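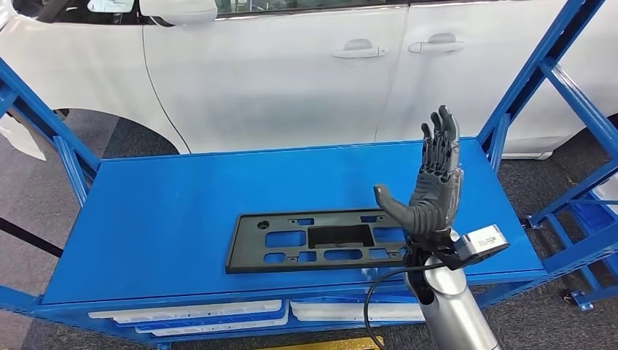
Gondetti Laryea hand over a molded bracket on a parts cart. Note the cable loop in front of the shelf.

Flivance Wrist Cable Kit for Gondetti Laryea Hands

Status: In stock
Fits: Laryea right and left hands, all forearm lengths
Ships from: Fleltthorpe
Last updated: October 18, 2020

Overview

The Flivance kit replaces the external cable on the Laryea hand and adds a clamp at the wrist bracket. It fixes a fault in which the cable catches on a cart, shelf or fixture during a move and pulls at the wrist connector. If the pull is hard enough the connector backs out partway, and the hand can lose finger position while it is holding a part.

Order this kit if your hand has a free loop of cable at the wrist and works close to shelf edges, cart frames or trays. Hands that work over an open table are less likely to have the problem, but the connector is the same and we still suggest the kit.

Read the safety section before you run a hand with the original cable.

What goes wrong

The original cable leaves the wrist and hangs in a loop before it runs back along the arm. The slack is there so the wrist can turn through its full range. With the hand raised and the fingers up, the loop drops low. If the arm then moves sideways or forward past a shelf, the loop can go under the lip or behind an upright.

The first pull usually does nothing you would notice. The connector has a friction fit with no latch, and each pull moves it a little. In our bench tests the connector could be moved far enough to lose contact after 16 light pulls. A single hard pull can do the same.

What the operator sees depends on which pins let go first.

Position signal lost: The fingers stop where they are. The controller shows a hand fault and the arm stops.

Position signal comes and goes: This is the bad one. The controller may not call a fault if the signal returns quickly. The fingers can close or open in a short jump when it does. We have had reports of a part dropped from the hand and one report of a thumb closing on an edge it should have cleared.

Power lost: The fingers go slack. Anything in the grip can fall.

Wrist module signal lost: The module on the wrist bracket stops reporting. Finger motion is not affected, so this can go on for a long time before somebody looks at the log.

The fault is easy to mistake for a bad finger drive. Several hands came back to Fleltthorpe for drive replacement and worked normally as soon as they were plugged into our bench cable. Check the connector before you send a hand in.

Safety

Stop the arm and lock out power before you put your hands near the fingers or thumb. A hand that looks dead may have a poor connection and can move when the cable is touched. Do not wiggle the cable on a powered hand to see if the fault clears.

Until the kit is fitted:

Keep people out of reach of the hand while the arm is in motion, even at reduced speed.
Do not carry parts over a person, a vehicle or anything else that would be damaged by a drop.
Look at the connector at the start of each shift. Push it home by hand with the power off.
Add a clear-of-shelf waypoint to any path that passes a cart frame, so the loop is above the top shelf before the arm moves sideways.
Stop using the hand if the same fault comes up twice in one shift.

Taping the loop to the forearm is not an approved fix. Tape takes up the slack the wrist needs, and at full turn the load goes straight to the connector. We have seen two pulled connectors from this.

Zip ties around the wrist bracket are also not approved. The edge of the bracket cuts into the cable jacket.

What is in the kit

One wrist cable with a latching connector at the hand end
One adapter for the hand socket, with two captive screws
One clamp for the wrist bracket
One fabric sleeve for the forearm run
Three soft straps
One hex key
One printed sheet with the routing drawings
One label for the forearm

The kit does not include a controller-side cable. The original stays in place from the elbow back.

Specifications

Free slack at wrist after fitting: 80 mm
Jacket: black, oil resistant
Wrist range with kit fitted: same as original
Connector: screw-on latch, keyed one way
Fitting time: plan on one hour per hand
Special tools: none beyond the hex key supplied
Firmware change: none

Checking whether your hand needs it

Power off and lock out. Find the place where the cable enters the wrist. If the plug is a smooth oval with no screws, it is the original type and the kit fits. If you see two small screws, either the kit or the later factory cable is already on the hand.

Pull the plug gently straight back. Any play means the socket has worn and you should fit the kit before the hand goes back to work. Look at the pins too. Bent or darkened pins cannot be fixed in the field, and the wrist board will have to be changed. That is a separate part and we quote it by hand serial number.

Then look along the cable for scuffs. Marks on the lowest part of the loop are a good sign that it has been rubbing on something. Compare the height of the marks with the lip of your cart or shelf when the arm is at its lowest point.

Fitting

1. Move the arm to a position where the forearm is upright and you can reach the wrist from both sides. Remove any part from the hand.

2. Power off the controller and lock it out. Wait for the lights on the wrist board to go dark.

3. Unplug the original cable at the wrist and at the elbow joint. Label it and keep it until the new one has been tested.

4. Fit the adapter to the hand socket and tighten the captive screws finger tight, then a quarter turn with the hex key. Do not go further. The socket is set in plastic.

5. Fit the clamp to the wrist bracket. On hands with a module on the bracket, the clamp goes on the forearm side. You do not have to take the module off.

6. Run the new cable through the clamp to the white mark on the jacket. The mark sets the slack. Close the clamp.

7. Slide the sleeve over the forearm run and fasten it with the straps. One strap goes just below the clamp and the other two are spaced along the forearm.

8. Plug in at the elbow.

9. Turn the wrist by hand from stop to stop and watch the cable. It should bend and not pull tight at either end. If it goes tight, the cable was not pulled through as far as the mark.

10. Restore power and run the hand test from the service menu at low speed. Run 100 open and close cycles with the wrist turning. The fault count should read zero at the end.

11. Stick the label on the forearm where it can be seen without moving the arm.

Teach points are not changed by the kit, but check any path that was edited to protect the old loop. Extra waypoints can be taken out after the test if you want the cycle time back.

Working around carts and shelving

A clamp does not make the cable impossible to catch. Open-frame carts with tube uprights and diagonal braces have plenty of places for a cable to go, and trays on a lower level bring the arm down into that space. We suggest the following for cart work:

Park the cart against fixed stops, with the casters locked. A cart that has rolled a short way is enough to put an upright in the path.

Approach flat parts from above. Wide perforated brackets and panels can be lifted by a fingertip in a cutout, and if the part tips up it may hook the cable on the way.

Leave the nearest lower tray for manual pickup if the forearm cannot get to it without passing the front lip.

Known issues with the kit

The clamp in the first batch had a sharp corner on the inside. There were 21 clamps in that batch. They have a plain gray finish with no part number on them. If you have one, stop using it and ask for a replacement. Later clamps have the number molded on the outer face.

The label adhesive does not hold well on an oily forearm. Clean the metal first.

On left hands, the printed sheet shows the second strap on the wrong side of the forearm. The drawing for the right hand is correct and can be mirrored.

Returns and support

Kits that have not been fitted can be sent back to Fleltthorpe in the original bag. Fitted kits are covered for faults in the cable and connector. Cut or crushed jackets are not covered.

When you report a fault, send the hand serial number, the fault log and the position the arm was in when it stopped. If the cable is caught on something, leave it there until you have noted where, then power off before freeing it.

Related parts

Laryea wrist board, right
Laryea wrist board, left
Flivance clamp only
Flivance strap pack
Gondetti elbow joint cable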